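Ticket 352: success rate on fruit pick task lower than in the write-up
Project: Girkano
Site: Plandcombe lab, kitchen bench
Opened by: Hermine Ammann
Status: open, waiting on second batch

Thursday, 09.20
Reran the evaluation for the "move the fruit to the board" task with the January policy. The write-up gives 17 successes out of 20. I got 10 out of 20, same checkpoint, same start pose. Most of the failures are the same: the arm goes to the right spot over the fruit, stops too high and closes on nothing.

10.05
Checked the obvious things. Gripper opens and closes fully by hand command. Joint zero is fine. No dropped frames in the log. Restarted the controller and did 2 more trials, both missed high.

11.30
Reply from Borkowska (calibration): the hand-eye file on this machine is older than the one used for the write-up. Copied the newer file over and checked the hash.

11.50
New batch of 20 with the newer file. 14 successes. Better, still short. The misses are now split between closing high and nudging the fruit sideways.

13.40
Compared the object layouts with the training set. The training episodes from Fakidham were all recorded with a few objects on the counter. Our bench has been set with far more clutter, and the batch script does not record which layout was used, so I can't say if the 17 came from a clear bench or a full one. I think this is the real difference but have not shown it yet.

14.15
Start pose for the cluttered layout, gripper open over the cutting board.

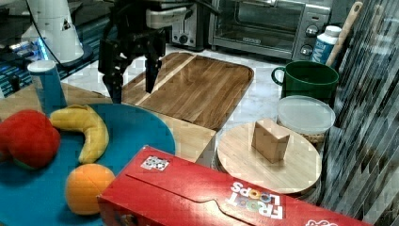
Cluttered layout at start of trial. Fruit on the teal plate, cereal box in front.

14.30
Plan for the next batch:
Same checkpoint and calibration file throughout.
20 trials cluttered, 20 trials with only the plate, fruit and cutting board.
Alternate the two layouts so that any drift hits both.
Save the layout name in the trial log.

Have asked Borkowska to add the layout field to the script. Please don't move the arm base or overwrite the calibration file until this ticket is closed.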